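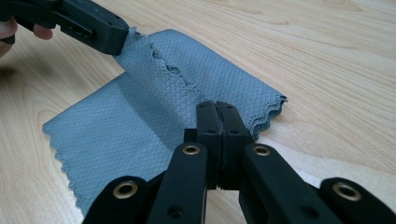
Banafsheh Sharifi

Home Forums Workshop Rides Classifieds Log in

Posted in: Workshop > Chains and Drivetrain > Singlespeed & Fixed

Chain goes tight and slack on fixed wheel, which part is out?

I've got an older Fastari track frame I use for commuting in Enusthorpe and at the velodrome when it's open. New chain and rear cog went on in August. Since then I can't get the tension right. If I set the wheel so the chain has a little play, it's fine for part of the turn and then it hangs low enough that I can lift it off the bottom of the chainring with a finger. If I set it at the loose spot, it binds at the tight spot and I can hear it grinding when I spin the cranks by hand.

The tight spot comes around once per crank turn. Chainring is the one that came with the bike, five-bolt. Cranks are square taper. I have already moved the axle back and forth in the dropouts more times than I'd like. Is it the ring, the cog or the bottom bracket? I don't want to buy all three.

Posted 07/04/2019

Matlala

Once per crank turn means it's at the front. If it was the cog it would come around faster than that. Most likely the ring isn't centred on the spider, as there is a bit of slop in the bolt holes on nearly all of them.

Put the bike in a stand. Loosen all five chainring bolts and then snug them up again so the ring can only just be moved. Turn the cranks slowly until you find the tightest point. Tap the top run of the chain lightly, halfway between ring and cog, with the handle of a screwdriver. The ring will shift a hair. Turn again, find the tight spot again, tap again. When it is even all the way around, tighten the bolts a bit at a time, skipping one each time so you go around in a star. Then set the rear wheel. You want a small amount of up and down movement in the chain at its tightest point, never none.

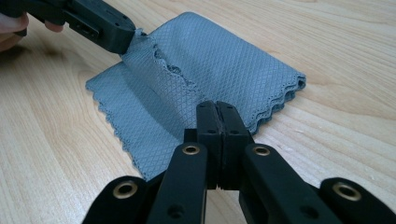 Before you start, clean the ring, the spider tabs and the bolts. Grit under a tab will hold the ring off to one side and you will be chasing it all night. I use degreaser on an old toothbrush and then wipe everything down. One of those microfibre cloths with the raised diamond texture is good for the tabs, folded into a few layers so you can turn it to a clean face as you go. Keep it away from the chain itself, as the pins and plates snag the edges. Grease the bolt threads when they go back in.

If it still won't even out after that, take the ring off, turn it one bolt hole along and try again. If the tight spot moves with the ring, the ring is out of round and needs replacing. If it stays with the crank, the spider is bent or the crank isn't seated properly on the taper.

Grodorum

just buy a new ring, they're not dear. mine did the same thing and I put up with it for 2 seasons

trackrat3117

Matlala's way is right. Check your crank bolts too, a loose left arm will give you a click but a loose right one gives you exactly this. And don't ride it with the chain loose enough to lift off. If it comes off on a fixed wheel at 30 km/h the back wheel can lock.

More in Singlespeed & Fixed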